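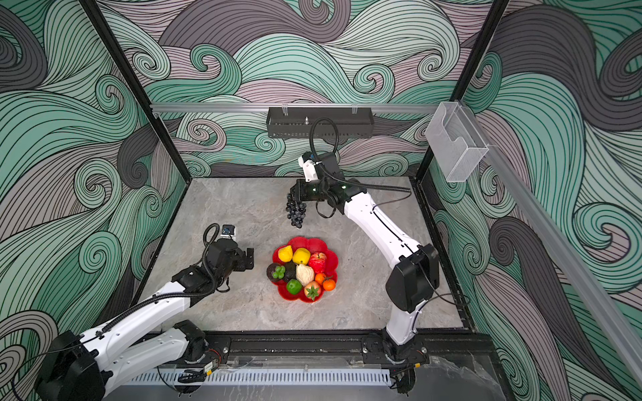 15 Sep 2021
Artificial fruit, order for Amdale, second round
Written by A. Halonen

Continued from the notes of April, where I stopped at the question of shine. I repeat the question shortly, as that page has glue on it. Amdale wants fruit for the dining room of their show apartment. It will stay on a table the whole year, people will walk past it at a distance of some 5 meters, and a few of them will come near and touch. From far away the color is important. From near the shine is important, and here our old pieces are weak. They all got the same clear coat on the same day, so the lemon shines like the apple and the apple shines like the grapes.

Today I only look and write. No painting.

Background. I wanted stone and no cloth. Amdale has a stone table, and on cloth everything looks better than it will look at the customer. The marble is gray with white veins, close enough. What I did not think about is that gray stone makes yellow stronger. The lemons are the first thing the eye finds, also when I sit down and look from the side. In the final bowl I would put the lemons a little lower and more to the back.

Plate. The red flower plate is for trying only. It is good for the work as the wavy edge holds round pieces from rolling, but the red takes away from the apple. The apple has nice pale speckles and yellow streaks, it is maybe the best painted piece of the old stock, and on red you do not see it well. The customer will have a white bowl. I must repeat the apple on white before I say anything about its color.

Dark pieces. The avocado and the dark round fruit next to each other become one dark place. The grapes on top help, they are bright and they break the dark form. I think this is a good trick also for the final bowl: something small and light green always over something dark.

The cream-colored one with bumps. Every person who comes in asks me what it is. In our list it is 242, "custard apple", and the name was written by somebody before me. I find it a good form, the bumps catch the light well, but if the visitor must ask, then he looks at the fruit and not at the apartment. I will ask Amdale if they want it. My advice will be no.

Shine, first try of a scale. I made a simple scale for myself, from dull to wet-looking:

dull: avocado, dark round fruit
soft: lemons, bumpy one
waxy: plum tomato, apple
glossy: eggplant, pepper, grapes

It is only from memory of the real things, bought at the market on Busia street and eaten since long. I should buy real ones again and keep them beside the artificial ones for one day.

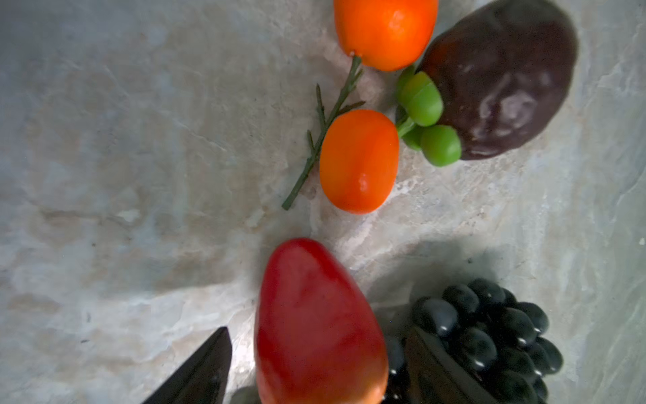

The waxy group is the most difficult, because wax is neither gloss nor matte and the clear coat from Stirnmont exists only in these two. Mixing them half and half gave a cloudy skin in April. A little gloss in a lot of matte was better, but I did not write down how much, which is my own fault. For comparison I laid some loose pieces directly on the stone. The small orange ones are already quite near to what I want: there is one small white light close to the end, and the rest of the skin stays calm. The eggplant beside them is another matter. Its shine is broad and soft and a bit lumpy, and the purple is so deep that it goes almost to black, so the shine is the only thing that tells the form. If I make it less glossy, the form is lost. So the eggplant stays as it is, and I take it off the repainting list.

The green sprig I like more than I expected. It is thin and it makes a faint shadow on the marble, and this shadow makes the whole group more believable. Ask for more of the same. Negi had them in the spring catalog between the herbs, not between the fruit, so look there.

Color of the stone again: under the loose pieces I find warm tan and a little blue-green in the marble, which I did not notice before. When I match the orange I must do it on the same spot every time, or I match it to the stone and not to the sample card.

Price. The whole order is 66 pieces and the offer was 2,379 with delivery. If we take out the bumpy ones and do not repaint the eggplants, there is some money for the sprigs. I do not want to change the total, the customer has already said yes to it.

To do
- real apple, lemon and plum tomato from the market, plus one avocado that is not too ripe
- repeat the apple on a white bowl
- test strips: matte with a little gloss, four mixtures, and this time write the amounts on the back of each strip
- write to Amdale about 242
- sprigs from Negi, ask for the darker olive green

One more thing for whoever uses the clear coat after me. The lid of the matte can does not close fully on the left side. Press it with the flat wood and turn the can upside down for a moment before you put it back on the shelf. I found a skin on it this morning and had to take it out with a stick.

Added later, same day: Amdale answered already. They want to keep the custard apple.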